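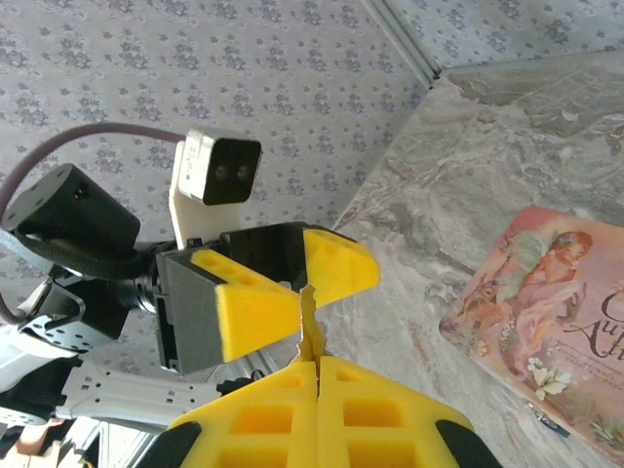 2019-05-31, two-arm teleop, handover set on the Vellero bench

Goal for this block was a clean set of handovers between the two arms, both driven by hand from the leader pair. Đức Hà on the left leader, me on the right, swapped halfway. Control loop on Gitelon, logger on the old Smits box. Closest approach is still the hard part. With the foam fingers nearly tip to tip, the wrist view of the giving arm has its own two yellow fingers along the bottom, and the gap has to be judged from the other gripper's upper finger. The depth camera on the white printed mount sees the same moment from the side, so keep both streams in the training input.

Kept 44 episodes, dropped 15. Most drops were operator error: one leader moved before the other had closed. Two were logger stalls. Total in the set is now 1,318.

Settings: leader scaling 0.6 for the last stretch, 1.0 elsewhere. Gripper force limit unchanged.

Notes
– Camera cable: leave the wide loop. Do not tie it back to the motor strap, wrist roll needs the slack.
– Marble top and floral wallpaper stay as background for the whole set. Same for the pink fairy card, do not move it mid-block.
– Call "closed" out loud before the giver opens. Drops went down once we did this.

Chrysoula Makris wants the Homeo replay check rerun on the new episodes before any training. Replay script still assumes a single arm, fix index offset first.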